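**Pelska takes over Hamann site in Tratthorpe**

October 22, 2024 – Pelska has signed for the old Hamann furniture shop in Tratthorpe. Doors open next month. 11 jobs, 5 of them part time. Hamann had been on the site since 1993.

"Good building, good street," said owner Gunther Wunderlich. "We wanted in before the hollidays."

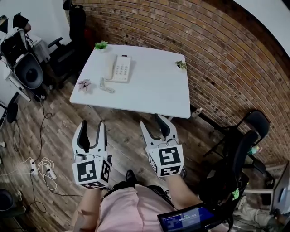 Ground floor will carry chairs, lamps and small tables. Repairs upstairs, three days a week – bookings by phone only for now. Walletti gift cards accepted untill the end of the year.

Press contact: Arne Fuchs, Pelska front office. Store hours to follow.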